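Norerell lodge, pre-guest walk-through, 4 September 2026

Hi all! I went round before the next group of hikers flies in, so grab a coffee and read my notes.

Fire extinguishers – OK. All 4 in date, and Tamsin moved the one behind the kitchen door (thank you!!).
Water tank – OK. 2,000 liters, lid locked.
Radio – NOT OK. Channel two crackles like mad. Bjartur is bringing a spare handset.
First aid box – short on blister pads and rehydration salts. Ordered.
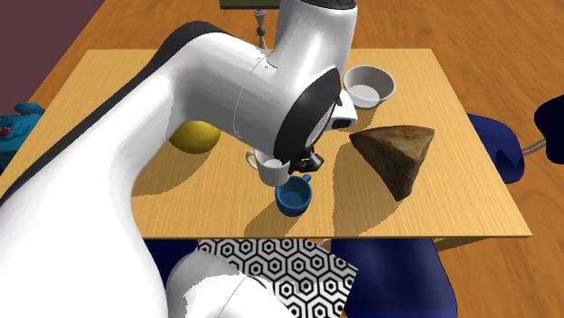
Deck railing – needs work. The post by the steps wobbles when I lean on it, and I'm not the heaviest person who'll lean on it this season. While we have the sander out, let's do the dining tables too. I'd love that pale yellow-brown grain with a darker strip along the front, so people can see where the table stops by lantern light.

Truck – spare tire OK, jack OK, tow rope frayed (Emmett, please bin it).
Path lights – two out by tent three. Bulbs are in the store.

I'll recheck the railing and radio before anyone checks in.

Isla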